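Kavow Open Day Set

Recordings and renders from the open day at the Drarach lab, Mar 20, 2025. Maintained by Glenys Furnival. Complaints about the coffee go to Roland Garside.

What's in it

76 simulated episodes of a robot hand handling soft household things, mostly footwear. Visitors picked an object and a starting pose at the front desk, and the simulator did the rest on the big screen. Slippers won by a mile. We had prepared a very nice set of gearboxes.
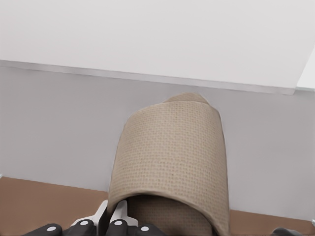 2 min read

The tan slipper, toe up against the gray wall, is the one most people asked for. Its woven texture comes from the Wovden material pack and costs more render time than the rest of the room put together. The fabric creases are part of the mesh — please stop filing them as bugs.

Layout

episodes/ one folder per visitor request
renders/ stills, wrist view
notes/ Roland's log, spelling preserved

Known issues

Episodes 20 and 40 share a seed. A pale outline shows around the slipper in some stills. The Usmani loader expects the old folder names and will say so at length.

Use

Free for teaching and research. Please don't report grasp scores from this set — the poses were chosen by the public, several of them by children. A cleaned version is planned for May.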